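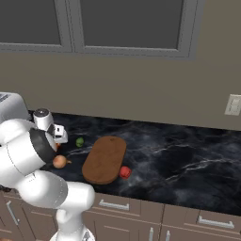

Controller comparison, produce-to-board task: Faltis vs. Zesier (simulated kitchen)

Akside Manipulation Group
Posted in: Controllers and Grippers
July

The group has completed its first comparison of two controllers on the produce-to-board task and submits the results for comment before the internal report is closed. All runs were performed in simulation with the same arm, the same parallel-jaw gripper and the same kitchen layout. Only the controller was exchanged. The task is considered complete when all four produce items rest on the cutting board and the fingers are open and clear of them.

The Faltis controller tracks joint positions with a fixed stiffness. The Zesier controller is compliant in the wrist and stiffens after contact. Each was given 595 episodes with identical starting positions. Faltis completed 309 of them. Zesier completed 7 fewer, a difference the group does not regard as meaningful.

The failures are of more interest than the totals. Most of the Faltis failures occurred at the grasp, where the fingers closed slightly off center and pushed the item along the marble. Zesier seldom pushed an item away but released late, and an item already placed on the board was sometimes disturbed as a result.
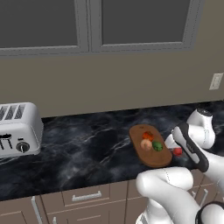
Counter camera. Three items on the board, fingers at the red one beside it.

The red item near the right side of the board proved the most difficult for both controllers. The approach is short, and the wrist must come down close to the rim of the board.

Comments on the method are welcome, particularly on the camera arrangement described in the next post.

Akside Manipulation Group
Reply 1

Two fixed views and one wrist view were supplied to the policy. The fixed views show the counter from different positions. In both, the arm covers part of the work area in certain poses, and this should be taken into account by anyone reading the grasp figures. The view from the toaster end of the counter toward the outlet is generally usable, although an item tucked beside the forearm can be partly lost.
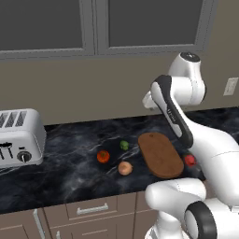
Beril Ateş replied that the comparison was not yet one of controllers. If the policy cannot see the item it is asked to grasp, the off-center closures charged to Faltis may be perception errors, and a compliant wrist would simply hide them. She requested that the grasp failures be divided into those with an unobstructed fixed view and those without, and stated that she would not accept the present totals as evidence for either side.

gripbench_admin
Reply 3

I must disagree in part with the previous post. Both controllers received the same images, so any obstruction applies equally to both. A difference in how they fail is still a difference between controllers. I would agree that the cause of the failure cannot be assigned from the totals alone.

May I ask what finger force limit was used? We evaluated Faltis last year with a limit that proved too high for rounded objects, and the pushing described in the first post is familiar to us.

Akside Manipulation Group
Reply 4

The force limit was left at the default for both controllers. We accept that this favors neither in principle and may well favor one in practice. A second set with a reduced limit is being prepared.

With regard to Reply 2, the request is reasonable. The logs contain 2,300 recorded grasp attempts, and each can be sorted by visibility without repeating the runs. The wrist view will be used as the reference, as it looks down on the board between the fingers and gives a clear picture of spacing at the end of an episode. 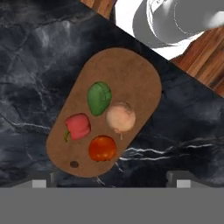

Proposed changes for the second set

1. Reduced finger force limit, identical for both controllers.
2. Grasp attempts sorted by visibility in the fixed views.
3. Release timing reported separately from grasp success.
4. Işık wrist camera model added as an alternative to the present one, with the wider lens setting.

Beril Ateş
Reply 5

Items 1 to 3 have my support. Item 4 should be postponed. Introducing the Işık model in the same set changes two things at once – three, if the lens setting is counted – and we would be back to arguing over the cause.

gripbench_admin
Reply 6

I would keep item 4 but run it on Zesier only, after the main set. The late release may depend on what the wrist camera can resolve at close range, and a short additional set would settle the matter at little cost.

Akside Manipulation Group
Reply 7

Item 4 is withdrawn from the main set and will be run afterward on both controllers. The configuration files for the first set will be attached to this thread once the force limit entries have been checked.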